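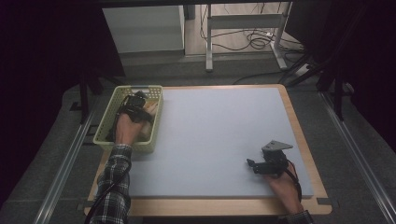
Sorting table with mat and basket, main room, Beramo Street.

Progress report to the Paulík Fund
Project: Imutau toy and household goods lending room
Prepared by Ismael Barbosa
December 28, 2019

Dear Norbert Machala,

You asked for something shorter than the last report and with fewer adjectives. I have done what I can about the adjectives.

Where we are

The lending room is open, heated and, on most afternoons, crowded. The grant paid for 2 sorting tables, the mats that go on them, a run of shelving along the back wall, and 16 baskets in which returned items are checked before they go back on the shelf. All of it has been delivered. The shelving was delivered twice, the first time in a size suited to a cathedral, and the supplier took it back with very little argument after the third phone call.

The tables

You may remember a lively exchange about whether we needed wooden tables at all, given the price of the folding kind. We bought the wooden ones. They have rounded corners, which was my one firm demand, having met the corners of the old table with my hip every working day for two years. They stand at a height where an adult can sort without stooping and a child can see what is being decided about the dinosaurs.

The blue-grey mats were the cheapest item on the list and have made the most difference. Small things show up on a plain surface. Before, we were looking for a missing puzzle piece on a tabletop covered in forty years of other people's felt-tip pen. We ordered the mats a little smaller than the tables so the wood shows around the edges, and anything that strays onto the wood is understood to be about to fall on the floor. The spring order included a patterned mat as a free sample. It had a map of the world on it and we lost a chess pawn somewhere in the Pacific.

The baskets

Each return gets a basket of its own at the table. The item goes in, the basket goes on the left side of the mat, and the rest of the mat is kept clear for whatever is being checked. Left-handed helpers do it the other way around and have asked me to record that this works just as well.

We chose low-sided baskets with holes in them, in a yellow-green that the catalog called "pear." The low sides mean you can get a hand in without tipping the whole thing over. The holes let out sand, of which we now own a great deal. One warning for anyone copying our setup: the holes are small, and they still will not stop a glass bead from working its way through over the course of an afternoon. Beads and game counters now go in a lidded jar first and into the basket second.

How the work is going

Checking a returned item used to take as long as it took to find somewhere to put it down. The average return now takes 5 minutes from door to shelf, if nothing is missing and the borrower does not want to chat. Most of them want to chat. I have left the chatting out of the figure.

The card file has moved onto the Stitum lending software, and I am told it will be a great help once we have finished typing in everything we own. We are partway through the letter P, which has all the puzzles in it. The paper cards are staying in their drawer until we reach Z, and possibly for some time after that.

Problems

The second table wobbles. This is the floor's fault, and the floor belongs to the landlord, who has been written to. In the meantime there is a folded beer mat under one leg, purchased from our own funds.

Labels do not stick to the baskets, as there is not enough flat plastic between the holes to stick them to. We have gone over to luggage tags on string. They look rather jaunty and they get caught on everything.

Opening hours remain shorter than promised in the application. We said five afternoons and are managing four. I would sooner admit this here than have you find the door locked.

Money

The furniture line came in slightly under budget and the shelving line slightly over, and with your permission we would like the one to cover the other. The full accounts are attached, with receipts. The one for the mats has coffee on it, and the total can still be read.

Next steps

By the end of February we expect to have the fifth afternoon staffed, the letter P behind us, and a shelf by the door for items under repair, which at present live under my desk. I would also like to ask whether the fund would consider a small extra sum for six more baskets. After a holiday every family in the district brings everything back on the same day, and returns end up queuing on the windowsill.

You are welcome to visit on any open afternoon. Please bring back the fire engine.

Ismael Barbosa
Imutau lending room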